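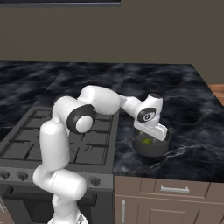 Halina Tokarz told me I was wasting my time, that a recipe card was never meant to teach anybody how to cook and that the people who wrote them would laugh at me for taking them so seriously. She said it very kindly and then gave me a box of 62-year-old index cards to take home, so I think she wanted me to keep going anyway.

How Much Is "Some"? Vague Amounts in Jatville Community Recipes
Final project report, Food and Writing seminar
Handed in Jun 24, 2021

Where this started

My first idea was to write about cookbooks in general, and my teacher Kerstin Rønning wrote "which ones???" in the margin of my proposal, with all three question marks. Fair enough. I went home and grumbled, and then I tried to make a barley soup from a photocopied page my aunt keeps in a drawer. The page says "barley, not too much." It says "cook until it looks right." I had never seen this soup before in my life, so I had no idea what right looked like! I ended up with something you could have used to fill a crack in a wall.

So that became the project. I wanted to know how often home recipes leave out the amount, what words people use in its place, and whether the vagueness is sloppy or does a job.

What I used

The main source is the Pamenari cookbook, a spiral-bound collection put together by families in Jatville. It had one printing of 900 copies, and you still see them at yard sales with the plastic comb half broken. It has 374 recipes in it. I left out the section at the back on stain removal, even though one of the stain recipes calls for "a good deal of vinegar" and I was tempted.

I also used Halina's cards, and I talked to three other people who cook from old family recipes. I did not put the cards into the counts, as many of them are the same recipe written out twice with small changes and I couldn't decide what was one recipe and what was two. They come in later, in the part about handwriting.

How I counted

I made a spreadsheet and gave every recipe one row. If any ingredient had no real measurement, the recipe got marked "vague." Sounds easy. It was not. Is "one onion" vague? Onions come in all sizes, but you can at least go and get one, so I said no. Is "butter the size of a walnut" vague? I went back and forth on that for two days and finally said no again, because a walnut is a pretty steady thing, and Špela Vidmar (who shared my table in the library and had to hear all of this) agreed with me. "Salt" with nothing after it was the worst problem. Almost every recipe does that. If I had counted salt and pepper, nearly the whole book would be vague and there would be nothing to compare, so I left both of them out completely.

"A handful," "some," "a little," "enough," "plenty" and "to cover" all counted as vague.

What I found

Out of the 374 recipes, 183 had at least one vague amount, so a bit under half. I was expecting more after the barley thing.

The interesting part is where they sit in the book. Of those 183, 120 were soups, stews or other things cooked in one pot. Cakes and cookies hardly showed up, and when they did it was nearly always the flour for dusting the counter, or the milk for brushing on top. That makes sense once you think about it. You can add more water to a soup at any time. Once a cake is in the oven, it has stopped taking suggestions.

The favorite word by far was "enough." Enough water, enough stock, enough oil, and in one dumpling recipe "enough flour, you will know." I did not know. I tried that one too and my roommate ate them out of loyalty.

I also noticed that vague recipes tend to be shorter, and I think those two things go together. A long careful recipe is written to a stranger. A short one is written to somebody who has already stood next to you at the stove and watched. Vesna Vukčević put it better than I can when I asked her about her mother's bean stew: the card was for remembering there was paprika in it, and everything else she already had in her hands. 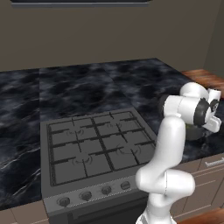 I liked that a lot, and it changed how I read the rest of the book. Before that talk I had been treating each blank as a mistake. Afterward I started asking who the writer thought was on the other end. Some of the Pamenari recipes name a person right in the directions ("Ruthie, use the big pot") and those are the vaguest of all. They were never written for me. They were private notes that got typed up and bound.

The handwriting part

This is where Halina's cards come in. On the cards you can see amounts being added later, in a different pen. One for cabbage rolls says "rice" in faded blue and then, squeezed in beside it in black, "1 cup." Halina thinks the black ink is from the year her sister moved away and kept calling to ask. So the number got written down when the person who needed it was too far off to be shown. There were several like that, and I would love to do a whole project on just those.

I asked Cor De Bruijn about this too. He cooks from his grandfather's notebook, and he has done the opposite — he went through and crossed out a bunch of numbers. The notebook says three spoons of mustard in a sauce, and he says nobody in the family has put in more than one since before he was born, so why leave it there to trap people? I had no category in my spreadsheet for that.

My own test

For the last part, I took one vague recipe, a potato and leek soup from page 41, and had four people from the seminar make it at home without talking to each other. It asks for "some leeks" and "milk to make it nice." I gave them a form on Zakeo to fill in with what they used. One person put in a single leek and one person put in five. The milk went from a splash to most of a carton. All four said it came out fine and that they would make it again. We had planned to swap jars and taste everybody's, but two people forgot and finished theirs (you know who you are).

Four people is a tiny test and I am not claiming it proves anything. All of them had made soup before. If I did it over, I would find some people who had never cooked at all and see if they got my barley cement.

Things I would fix

I counted everything alone, and for the walnut kind of question it would have been better to have two people mark the book separately and compare. I also only had one cookbook. There is supposed to be a similar one from the church on Vlachou Street, printed one December for a holiday sale, but the only copy I could track down was missing its first forty pages, and those were the soups. Of course they were.

I should have recorded my talks, too. I took notes by hand, and I read them back to everybody so they could correct me. Vesna corrected quite a lot, mainly about the paprika, which has to be the sweet kind.

Thanks to Halina for the cards, which are going back to her on Saturday in the same order she gave them to me. My aunt has since told me the barley is half a cup. I wrote it on the photocopy in pen.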